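July, late, windows open

Day four of trying to learn to sleep like a normal person. The Stalter book says to write it all down before bed "without judgment," so I am writing it down, and the judgment can wait in the hall.

Awake at 4 again. Lay there and did the thing where you subtract the hour from the alarm and get a smaller number each time. The book says to hide the clock. I hid the clock in the kitchen and then had to walk to the kitchen to find out what time it was, which woke me up the rest of the way, so I had toast.

The Usetti tea is a lie. It comes in a lilac box with a moon on it and tastes like a lawn. The instructions say to steep it for as long as you like, and I think that's a bad sign in a product. I drank two mugs and was up twice for reasons that had nothing to do with anxiety.

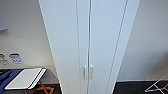

No coffee after lunch is going fine if you don't ask anyone who sat near me in the afternoon meeting. I read the same line of the Isar contract over and over and then initialed it. I assume we now own something. At the end someone asked if I had any thoughts and I said "plenty" and everybody laughed, so apparently I am funny when I'm half dead.

Walked home the long way by the canal. The Stalter book is big on daylight. It is also big on the word "gentle." Gentle light, gentle stretches, a gentle wind-down. There are 163 pages of this and I've underlined something on maybe every tenth one, mostly out of spite. Still, the canal was nice. A heron was standing by the lock looking like it had slept ten hours and wanted me to know.
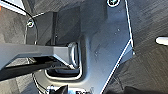

Azimi's was still open so I bought peaches, a lemon, and the expensive earplugs from the rack by the register. The earplugs are for the neighbor's dryer, which starts up at bedtime and has a button or a coin or possibly a belt buckle in it. Clink, pause, clink. I've been putting off saying anything for a year. At this point I would miss the window for being polite about it and would have to move.

Ate a peach over the sink. Counted backward from 100, as instructed, lying on the couch as a sort of practice run. Got into the seventies and started wondering if I had ever canceled the gym. I had not. Canceled the gym, on my phone, which I am not supposed to look at after nine. I'm calling that one a draw.

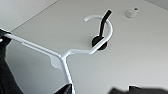
Tomorrow

Return the pillow, if they take pillows back. Finish the peaches. Ask at work what I signed. No tea. Bed by eleven, and the clock stays in the kitchen even if I have to go in there and visit it.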